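**Ticket 2968: left arm releasing tubes late / off-centre at the rack**
Cell: Mirkthorpe tube bench, two-arm
Status: open, watching

Good morning all, and thank you for bearing with me on this one. I know it has been hanging about since the February changeover, and I'd like to get everything written down properly while it's fresh, because the last ticket on this cell was three lines long and I spent half a morning trying to work out what it meant. The wrist sensor on its bracket comes first, then the bench with a tube in the left gripper, then the bench with both grippers open. 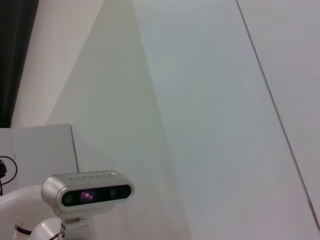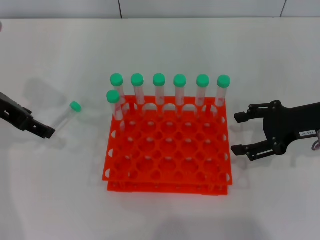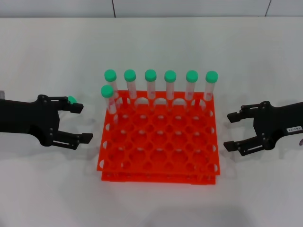
The complaint, as it came to me from the evening side, was that the left arm "hesitates and then plonks". It carries the tube in nicely enough, stops above the hole, thinks about it, and lets go a touch too far towards the back. Most of the time the tube finds its own way down. Now and then it catches on the rim of the hole and the Karras controller throws a soft stop, and somebody has to come over and press resume. The right arm doesn't do it, which was the first useful clue.

What I checked, in the order I checked it (not a very sensible order, I admit, but there we are):

**1. Finger pads.** I took both pads off the left gripper, wiped them down and put them back with fresh screws. No change at all. The old screws were perfectly all right and have gone back in the tin.

**2. Jaw opening.** The left jaw was set to 60 in the Harnuneo panel and so was the right, so I left them alone. I did run the open and close cycle 200 times with nothing in the fingers, over my tea, and it never missed or stuttered. I was rather hoping it would, as that would have been an easy afternoon!

**3. Rack position.** This took longer than it should have. The taught position for the rack had been saved twice under nearly the same name, and the job was loading the older one. I deleted the older one (there is a copy in the backup folder, please don't panic) and taught the rack again with both arms. This got rid of the soft stops during the short job, but the late release was still there on the long one.

**4. Depth sensor and bracket.** I think we've finally found the culprit here. The sensor bracket had a tiny bit of play in it. You couldn't see it, but if you put a finger and thumb either side of the sensor and rocked it very gently, you could feel it give. I nipped up the two bolts at the back, ran the wrist through its full turn by hand to make sure the cable wasn't being tugged, and then did the depth calibration again from the beginning. Do let it warm up before you calibrate. I didn't the first time and had to do the whole thing over, which was entirely my own fault.

**5. Exposure.** The bench is a very pale place, and the auto exposure was wandering whenever the big door was opened. I've fixed it at 1140 for now. If the lights over the bench are ever changed, that number will want looking at again, so please leave a note on this ticket if you hear of any plans.

After all that I ran the long job from just after half past two until I had to give the bench back at five. It ran through with no soft stops, and to my eye the release was clean on the left. I would like to see it do the same on an evening shift before I say anything more cheerful than that.

**Still to do**

- Ask Drutesari whether they can supply the bracket with locking washers. The ones fitted are plain, and I suspect it will work loose again in time.
- Mark the bracket bolts with a stripe of paint pen so that anyone walking past can tell if they've moved. I would have done it today but the pen had dried up.
- Tidy the saved positions on the right arm too. There are at least a couple in there with names I wouldn't like to guess at.
- Somebody please write the rack name on the sheet by the controller, in capitals, and cross out the old one.

If it starts plonking again before I'm back, try rocking the sensor first, gently, before you touch any of the settings. If there's play in it, nip up the bolts and calibrate again (warm, please!). If it's solid, leave the arm parked, add the time and the stop code to this ticket, and I'll pick it up in the morning.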